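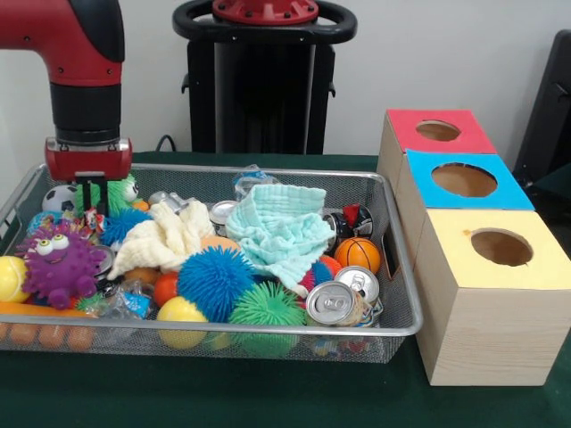

Write your budget backwards — start with the bits you'll wreck or lose, and leave the arm for last. I put $200 aside for sorting practice gear, and a mesh tray of spiky balls, drink cans and crumpled cloths does the job nicely. Add three wooden boxes with coloured tops and you've got somewhere to sort into.

Next, price the fingers. I allow $30 a set from Trunero and order spares in November, before the shipping rush. Then add $100 for cables and mounting bolts. 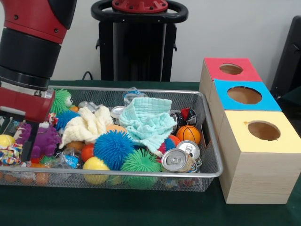 Should you buy the service plan up front? Wait until the standard warranty is nearly up, then get a fresh quote.

December 20, 2025 | By the Wamero workshop blog

Contact | © Wamero | Back to top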